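作業ノート　2026年6月22日
国際ニュース週報の編集作業　記入：Haoran Zeng

先週号の後始末から始めます。フラリビス(Flalivis)の市議会選挙の記事に、訂正を一つ出すことになりました。私たちの週報では「投票率65パーセント」と書きましたが、現地紙Lerenの元の記事をもう一度読むと、65は投票率の数字とは違いました。開票が終わった投票所の割合でした。私が読み間違えました。原文では同じ段落に二つの割合が並んでいて、片方には単位の言葉が省略されています。チョードリーさん(Shamim Chaudhry)に見てもらい、同じ読み方になることを確認しました。投票率のほうは、Lerenの翌日の版にもまだ出ていません。訂正文には「投票率は未確認」と書きます。推測の数字は入れません。

訂正文の案：
「先週号のフラリビス市議会選挙の項で、投票率を65パーセントとしましたが、これは開票を終えた投票所の割合でした。投票率は本号の締め切り時点で確認できていません。」

「締め切り時点」か「締切時点」か迷いましたが、前の号に合わせて送りがなを付けるほうにします。

次に港湾ストライキの項。Farkas通信の配信と、Lerenの記事で、参加者の数が合いません。Farkasは2659人、Lerenは「数千人」とだけ書いています。2659という細かい数字は、どこかの名簿か組合の発表から来ているはずですが、配信の中に出所がありません。チョードリーさんの意見は「出所のない数字は、細かいほど気をつける」です。私もそう思います。本文では「Farkas通信によると2659人」と書き、見出しには使わないことにしました。

ストライキの始まりの日も少し問題です。Farkasは交渉が終わった日を始まりとしていて、Lerenは実際に荷役が止まった朝を始まりとしています。時差もありますから、日本語で「昨日から」と書くと、どちらから見ても違う日になるおそれがあります。週報では「昨日」「今朝」を使わないという規則が4月にできましたが、私の下書きにはまだ残っていました。検索して全部直しました。

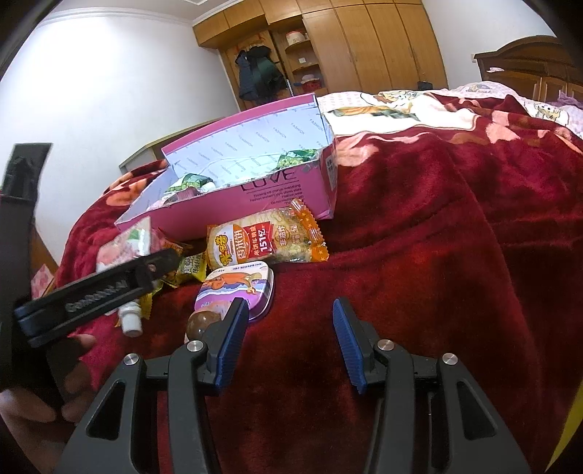
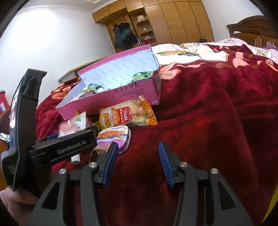 黒い手持ちグリッパー、2枚。指先のパッドは青。

Omport(記事の登録に使っているソフト)について。先週の更新の後、アラビア文字の人名を貼り付けると、句読点の位置が逆の側に動くことがあります。登録の画面では正しく見えて、書き出したファイルで崩れます。とりあえずの方法として、人名の欄にはラテン文字の表記だけを入れ、原語の表記は備考に入れています。これで書き出しても崩れないことを、16件の記事で試しました。そのうち14件は問題なし、残りの2件は備考のほうで括弧が逆になりました。括弧を使わなければ直ります。まだ原因は分かりません。誰かが分かったら、この下に書き足してください。

人名のカタカナ表記について、メモ。
・同じ議員の名前が、過去の号で三通りに書かれています。長音を付けるか付けないかの違いが主です。
・通信社の日本語版があるときはそれに合わせる、ないときは現地の放送の発音を聞いて決める、という順番で統一したいです。
・地名の「フラリビス」は「フラリヴィス」と書いた号もあります。「ビ」に統一します。古い号は直しません。索引には両方を入れます。

私は日本語の長音がまだ苦手で、耳で聞いても一拍か二拍か自信がないときがあります。その場合は自分で決めないで、表に印を付けて残しておきます。今日の印は三つです。

今週号の構成について、午後に二人で話しました。選挙の続報を最初に置くか、ストライキを最初に置くか。チョードリーさんはストライキを先にしたいと言いました。食料品の値段に影響が出るという記事がLerenに続けて出ていて、住んでいる人の生活に近いからです。私は、訂正を出す号なので選挙を先にして、訂正のすぐ近くに続報を置くほうが親切だと考えました。結局、ストライキを先、選挙を二番目、訂正は選挙の項の頭に枠で入れることになりました。訂正を最後のページに置かないという点は、二人とも同じ意見でした。

書き方で迷った言葉も残しておきます。Lerenの原文に、直訳すると「市長は沈黙を選んだ」となる文がありました。日本語にすると、市長を責める感じが強くなるように思います。取材に答えなかったことだけが事実なので、「市長は取材に答えていない」としました。もう一つ、「混乱」という言葉。港の入り口に人が集まったことを「混乱」と書いてよいか。Farkasの配信にもLerenにも、けがをした人や逮捕の話はありません。「人が集まった」で足ります。

残っている作業
訂正文をチョードリーさんに最終確認してもらう。
Farkas通信に、参加者数の出所を問い合わせる(メールの下書きは共有フォルダーにあります)。
Omportの括弧の件を、もう少し短い文章で再現できるか試す。
索引に「フラリヴィス」から「フラリビス」への参照を入れる。
フラリビスの選挙の最終結果が出たら、議席の表を差し替える。今の表は途中経過なので、印刷用のファイルにはまだ入れないこと。

追記(夕方)：チョードリーさんから、訂正文は「確認できていません」のままでよいと返事がありました。Farkasからの返事はまだです。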